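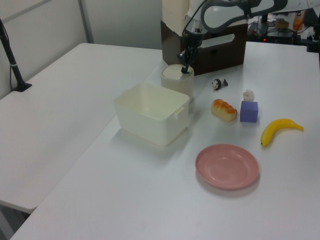 Lab > Notebooks > Manipulation bench > Grippers

Filed under: gripper trials, bench notes, lids

Sunday, June 29, 2025

Came in to finish the finger comparison before the arm gets rebooked. Two sets on the list: the narrow black fingers we've had on since March, and the Flostine pads, which are wider and softer and have a rubber face. Same arm, same parallel gripper body, same wrist camera settings for both. Controller is the Zotska build Nest Samuel left on the bench machine. I didn't touch the gains.

Started with the narrow fingers on the little cylindrical can with the round lid. Task is: come straight down, find the lid, get it up, back off. Lid contact is the part I care about. The old force threshold was set for pushing blocks and it's too high for this. The arm keeps pressing after contact and the can walks across the table. Dropped the threshold to 5 N and the walking stopped. Approach speed at the last stretch is now 46 mm/s. Faster than that and the stop comes late.

Off-center contact on the lid is fine, within reason. Aiming for dead center was worse with these fingers. Moved the target a little toward the side that lifts and left it there.

Flostine pads on the same can: they cover too much of the lid to get any purchase on the lip. Managed it on 2 tries, and both looked like luck to me. Didn't bother tuning further. If somebody wants to, the offset to change is in the tool file, not in the task file. Changing it in the task file does nothing and gives no warning, which cost me most of an hour.

Swap notes for whoever does the next one: the finger screws are different lengths, long ones go on the outside. The cable needs slack above the wrist before you home the arm or it pulls at the strap. Re-zero the force reading with the fingers ON. I did it with them off the first time and every number from that block is junk (struck from the log).

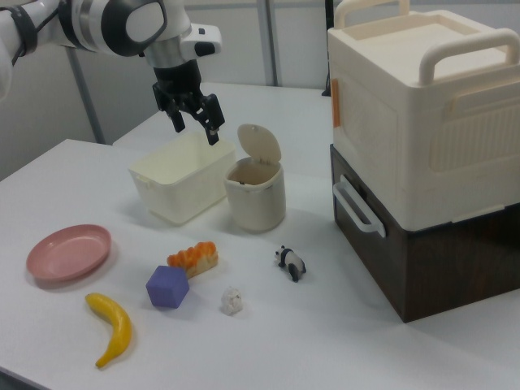 Put the narrow fingers back for pick and place into the bin. Objects as usual: bread, banana, purple cube, panda, the small white one. Plate stays out as the second drop target.

By object, narrow fingers:

Cube: no trouble. It's what the default grip width was set for anyway.
Bread: fine across the short way. Lengthwise it rolls out of the grip on the way up.
Banana: depends on which way it's lying. The planner picks the middle every time and the middle isn't always the best place. Want to try biasing toward the stem.
Panda: OK standing. On its side the grasp comes in too high and closes on nothing. Probably depth, see below.
Small white one: worst of the lot. White on a white table and the segmentation loses it. 3 misses before I gave up and typed in the position by hand. With the position typed in, the grasp itself was good, so I'm not blaming the fingers.

Flostine pads are better on the bread and the banana, no question. Worse on the cube, oddly. The rubber grabs one face before the other and the cube turns as it closes. Same results on the rest as far as I could tell.

Bin clearance: the open fingers want more height over the rim than the planner gives them. Raised the pre-drop waypoint. The can lid also has to count as an obstacle when it's up, and right now the collision model only has it shut. Added to the list.

Depth: wrist camera reads the tabletop high near the back. Lemaire calibration target is in the drawer under the bench machine, needs redoing before any more small-object runs. Don't trust the z values from today past the bin.

For now: narrow fingers stay on. Pads are bagged with their screws.

To do
- recalibrate wrist camera
- lid-up state in collision model
- stem bias for banana, ask Nest whether the planner takes a weight there
- Nomex sleeve for the cable where it rubs at the elbow
- rerun the panda on its side once depth is fixed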